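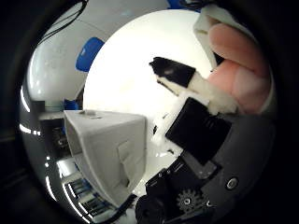

Ronora is a small upholstery and soft furnishings workshop in Loleton. We re-cover chairs, sofas, window seats and headboards, and we make loose covers and cushions to order. Most of our customers live near enough to bring a chair in on the back seat of the car. Padding is the part of the job people ask about least, and it takes up most of our day.

The business was started by Lauri Lindqvist, who trained as a furniture maker and moved over to upholstery after taking on a set of dining chairs for a neighbour. The first workshop was a single garage. We now have 700 square feet on the Fleverlow road, with a cutting table long enough for a full width of curtain fabric and a separate room for stripping old frames, as the dust gets everywhere otherwise.

There are six of us. Four work at the bench, one looks after cutting and sewing, and one runs the office and the van. We take on one trainee at a time, starting in June, and they stay with us for two years. Two of our present staff came in that way.

What we do

Traditional work with horsehair, webbing and hand-tied springs. Modern work with foam and wadding. Repairs to frames, including loose joints, split rails and missing castors. We also re-cover seating for pubs and waiting rooms, and last winter we finished the window seats at the Te Moana guest house, 10 in all and no two the same length.

We don't do leather repairs or car seats. We can give you the name of someone who does.
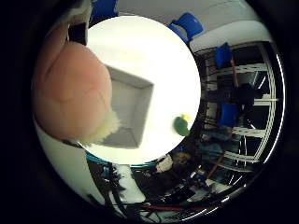
An open grey box, with a small green and yellow object beside it.

How it works

Send us a photo and the rough size of the piece and we will reply with a price range. If you are happy with that, bring it in or book a collection. We give a fixed price once we have looked underneath – old webbing can hide a lot. The usual wait is 7 weeks from the day you choose your fabric. You are welcome to supply your own, but please ask us how much to buy first.

The workshop is open from 8.30am to 4.30pm. Ring the bell at the side door, as the front one sticks.

Filed under: About Us | Our Workshop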